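## About Clesa

Clesa fits out activity tables for after-school rooms. Yuzhen Han began it in April with one table, 13 cups and a firm belief that children enjoy putting things away.
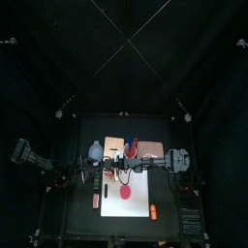
The belief has since been revised. Our sets now lean on boxes with a big round knob, and modeling dough that forgives most things.
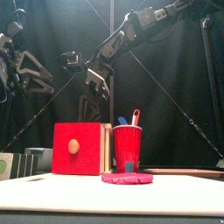 Amirul Rondonuwu handles orders and replies before noon, mostly. We supply 52 rooms – Rekby was the first, and still owes us a lid.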